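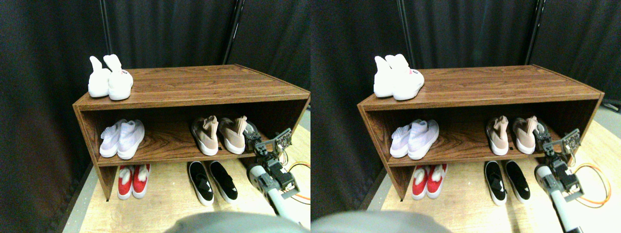 Meuble à chaussures ouvert, finition veinée brun-rouge, avec des baskets.

Meuble à chaussures

Le meuble à chaussures (on dit aussi range-chaussures, et chez moi « le truc de l'entrée ») est un petit meuble de rangement que l'on place d'ordinaire près de la porte. J'en parle avec un peu de passion, je préviens, car j'ai vécu des années avec un tas de bottes derrière un radiateur !

Types

On distingue en gros le modèle ouvert, à étagères, et le modèle fermé, à portes ou à abattants. Le premier laisse circuler l'air et on attrape sa paire en passant, le second cache le désordre et prend souvent très peu de profondeur. Il existe aussi le banc, sur lequel on s'assoit pour lacer, et que je trouve de loin le plus agréable des 2 ou 3 choses qu'on puisse mettre dans un couloir. Pour les bottes, il faut un étage haut ou une tablette amovible. J'ai longtemps couché les miennes, elles ont pris un pli à la cheville.

Matériaux

Bois massif, panneau de particules plaqué ou mélaminé, métal, bambou, plastique… Le panneau de particules supporte mal l'eau : chez nous, la neige fondue de février a fait gonfler le bas d'un Ultero en un seul hiver. Depuis, je glisse un plateau dessous et je laisse sécher les semelles avant de ranger.

Fabricants et prix

La maison Ginimholm propose surtout des bancs, Suveck des modèles à abattants assez étroits (le mien a 4 casiers, et une charnière qui grince). Les pièces de l'atelier Ostrowski, en chêne huilé, montent jusqu'à 4 000 euros. Je les ai vues en vitrine, c'est superbe, et je suis repartie avec une éponge.

Entretien

Un chiffon humide suffit pour les surfaces vernies. Contre les odeurs, un peu de bicarbonate dans une coupelle, à changer tous les mois.

Voir aussi : patère, porte-parapluies, vestiaire.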